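Most tea stains on mugs come off in one evening, if you stop attacking them with the green scratchy pad. The pad wins every time, and then you own a scratched mug.

**You need:** baking soda, white vinegar, a soft cloth, a kettle, 20 minutes.

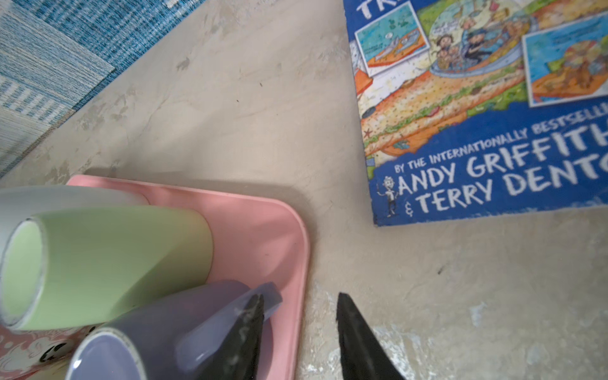

Start with the worst one. Damp cloth, a spoonful of baking soda, small circles, mild resentment. A purple cup like this one can hide its crimes on the outside, so check inside before you call it clean. Rinse and look again in daylight.

Anything still brown gets a soak: 2 spoonfuls of soda, hot water to the brim, hands off until the timer goes.
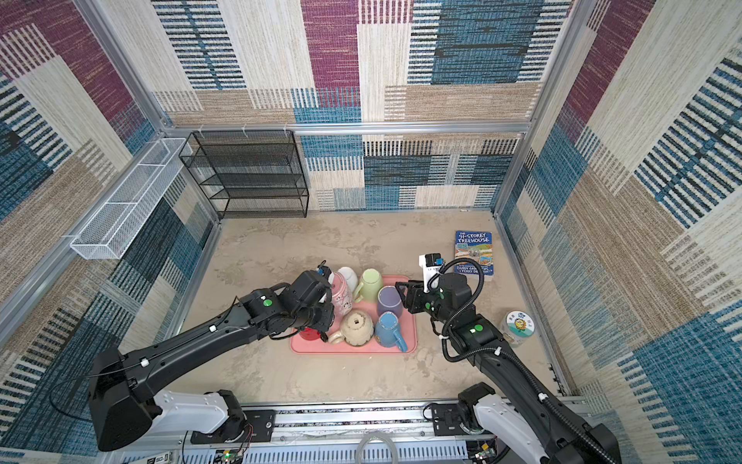
*Plutley Crafts Club, Kitchen Team*

Carry mugs to the sink on a tray. Souad Ghoneim carries three per hand and has opinions about people who don't. We also have her broken handles, in a jar.

1. Empty the soak and wipe once with the cloth.
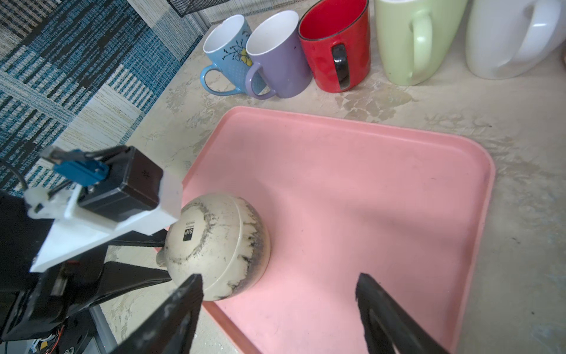 2. Turn bowls over and do the foot too. Dark smudges collect around that ring, and the next tablecloth gets them.
3. Rinse with vinegar, then water. Unless you enjoy salad-flavored coffee, do the water part.

Dry everything before it goes back on the shelf.
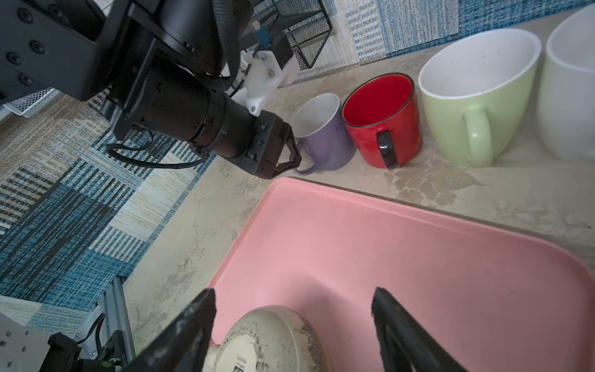 Page kept by: Kitchen Team, Plutley Crafts Club

Complaints about missing spoons go to Ekrem Kocabaş, Thursday, after the kettle has boiled.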